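Nov 8, 2018
by Chae-won Yang

Since March I am writing the planner for our two-arm cell, and until last week I believed that planning was the difficult part. Now I think the difficult part is agreeing on where things are. Each arm has its own idea of the world, and the two ideas differ by a little. For picking up a box this does not matter. For bringing a small metal tip to the end of a cable plug it matters very much.

Our software has two layers. Pulex makes the joint paths and checks them for collisions. Ostik runs below it and sends the set points to both controllers. In the first version each arm had its own Ostik process, with its own clock. When I compared the logs, I found that one arm was 4 control cycles behind the other. I had searched for the mistake in the calibration for two full days, and it was in the clock.

I have now put both arms under one process, and the approach is planned as a single motion with the joints of both arms in one long vector. It is slower to compute, but the distance between the two tips is a thing I can write directly as a constraint.
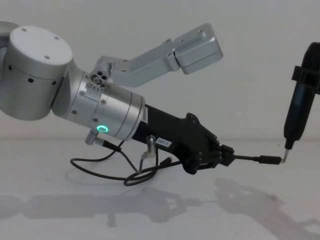 What the planner does not know

The cables are my second trouble. Pulex knows the links, the grippers and the table. It does not know the black cables that hang in loops under the wrist, so a path which is free of collisions in the model can still pull on a loop. For the moment I put a fat invisible cylinder below the wrist and forbid the other arm to enter it. This is ugly, and it also refuses many good paths. In my last batch of 3,708 planned approaches, a large part was rejected only by this cylinder. I would like to make its size depend on the wrist angle, but I have not yet found a simple rule for it.
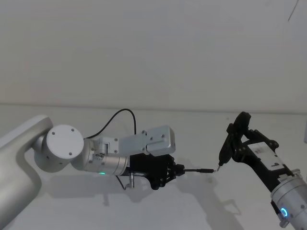 Woo wrote to me after reading the draft that I should stop planning the last part at all. In Woo's opinion the planner should bring the tips near, and then a slow controller should close the gap using only the picture from the wrist camera, so that the error between the two bases disappears from the problem.

I agree with half of this. The wrist view is good for the sideways error, but the depth I get from it is poor, and the shadow of the arm on the pale table confuses my edge detector. I have started a small tool, Kutex, which fits a line to the bit and another to the cable end, and gives back the distance between them in pixels. With the threshold at 100 it loses the cable too often, so I must tune it again.

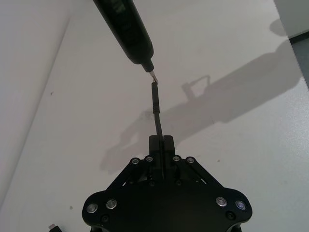 Wrist view, bit and cable end in contact.

The next thing I will try is to send the result of Kutex to Ostik at a low rate and leave the planned path as it is, with only a small correction on top. If the correction grows too large, both arms should stop and go back to the last safe pose. I have written the stopping part already. The going back still has a bug when the second arm is near its joint limit, and I will write again when it is repaired.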